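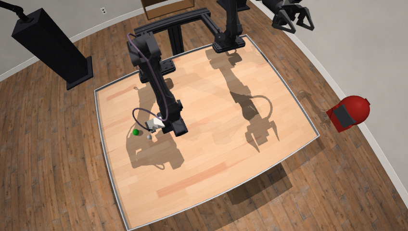
Who Makes the Decisions in a Football Match?

A guide for young readers from the Plastside Schools Football Association

Every football match needs people who make sure that the rules are followed. These people are called match officials. This guide explains who they are, what they do, and what their signals mean. It is written for pupils who play football, who watch it, or who have been asked to learn about it at school.

The rules of football are known as the Laws of the Game. They are the same for a final in a large stadium and for an adult match in a park, although some changes are allowed for children. Your own matches may have smaller goals, a shorter playing time and fewer players on each side.

The referee

The referee is in charge of the match. He or she starts and stops play, keeps the time, writes down the goals and decides when a player has broken a rule. The referee carries a whistle, a watch, a notebook, a pencil, and a yellow card and a red card.

A referee's decision about what happened in play is final. Players may not agree with it, and sometimes the referee may be wrong. The match must still go on. The captain of each team may speak politely to the referee, but a captain has no special right to change a decision.

Nerys Morgan has refereed schools matches in Jundton for many years. When she visits primary schools she is often asked whether she supports one of the teams. Her answer is that she likes football very much, but that during a match she only looks at what the players do.

The assistant referees

In bigger matches there are two assistant referees. Each one stays close to one of the long sides of the pitch, which are called touchlines. Each carries a flag. The assistants help the referee to see things that are far away or hidden behind other players.

An assistant raises the flag to show that:

the whole of the ball has gone out of play
a player is offside
a foul has taken place that the referee may not have seen
a team would like to bring on a substitute

The referee does not have to agree with the flag. If the referee had a better view, play can continue and the assistant will lower the flag.

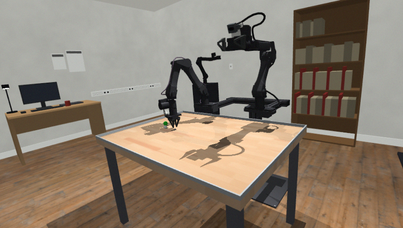 A black two-armed robot behind a table with a light wooden top.

What is a foul?

A foul is an action against an opponent that the rules do not allow. Tripping, pushing, kicking and holding are all fouls. A player can commit a foul without meaning to. If you try to kick the ball and trip another player because you were careless, it is still a foul.

After most fouls, the other team is given a free kick. There are two kinds. With a direct free kick, the player may shoot straight into the opponents' goal. With an indirect free kick, the ball must touch another player before a goal can be scored. The referee shows that a free kick is indirect by holding one arm straight up in the air.

If a defender commits a direct free kick foul inside his or her own penalty area, the other team is given a penalty kick. Only the goalkeeper may try to stop it. All the other players must wait outside the penalty area until the ball is kicked.

What is advantage?

Imagine that a player has been pushed, but her team still has the ball and is running towards the goal. Blowing the whistle would stop the attack and help the team that broke the rule. The referee may let play continue. This is called playing advantage. The referee swings one or both arms forward to show it.

If the advantage does not come within a few seconds, the referee can go back and give the free kick. A player who deserved a card can be shown it the next time the ball goes out of play.
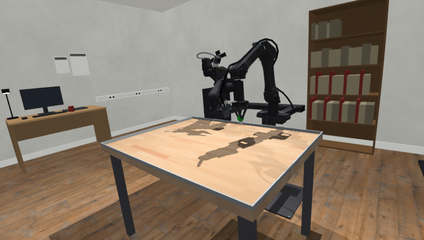 Yellow cards and red cards

A yellow card is a caution. It tells a player that his or her behaviour is not acceptable and must not be repeated. A player may be cautioned for wasting time, for arguing with the referee or for making a reckless tackle.

A red card means that the player must leave the pitch and take no further part in the match. It is used for serious matters such as violent behaviour. A player who receives two yellow cards in the same match is also shown a red card. The team must usually carry on with one player fewer.

In our youngest age groups, a referee will often speak to the player and the coach instead of showing a card. The purpose is to help children learn the rules.

Why is extra time added at the end?

The referee's watch does not stop when play stops. Time is lost when a player is hurt, when substitutes come on, or when the ball has to be fetched. The referee keeps a note of this lost time and adds it at the end of each half. If the board at the side of the pitch shows the number 3, at least three more minutes will be played. The referee may add more, but may not take any away.

Added time is different from extra time. Extra time is a further period of play, used in some cup matches when the scores are level.

How does somebody become a referee?

New referees attend a course. They learn the rules, practise their signals and take charge of junior matches while an experienced person watches. Casimiro Urquijo, who organises our course in June, asks new referees to practise blowing the whistle first. A short, quiet whistle is enough for a throw-in. A serious foul needs a long, loud one.

Referees must be fit, as they run almost as much as many of the players. They must also stay calm. When Kesteo played Dağdelen in last season's youth final, 3137 people came to watch. The referee, Remzi Oral, was used to a crowd of 50. He told pupils afterwards that he had prepared by walking around the pitch with his assistants before the match and agreeing where each of them would look at a corner kick. 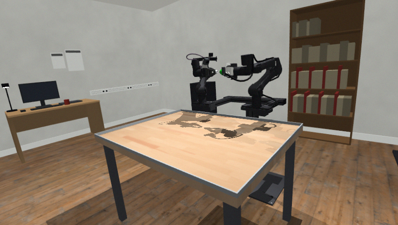 The table top has a thin metal rim. Two black robot arms stand behind it.

How you can help

Stop playing when you hear the whistle, and not before. Give the ball back quickly when a free kick has been given to the other team. If you do not understand a decision, ask your coach about it after the match. Adults and children watching from the side should never shout at the referee, who may be a teenager in charge of a first match.

Words to remember

Caution: a warning, shown with a yellow card.
Dismissal: being sent off, shown with a red card.
Restart: any way of beginning play again, such as a throw-in, a goal kick or a corner kick.
Substitute: a player who comes on in place of another.
Touchline: the line along each long side of the pitch.

Teachers may copy this guide for use in class.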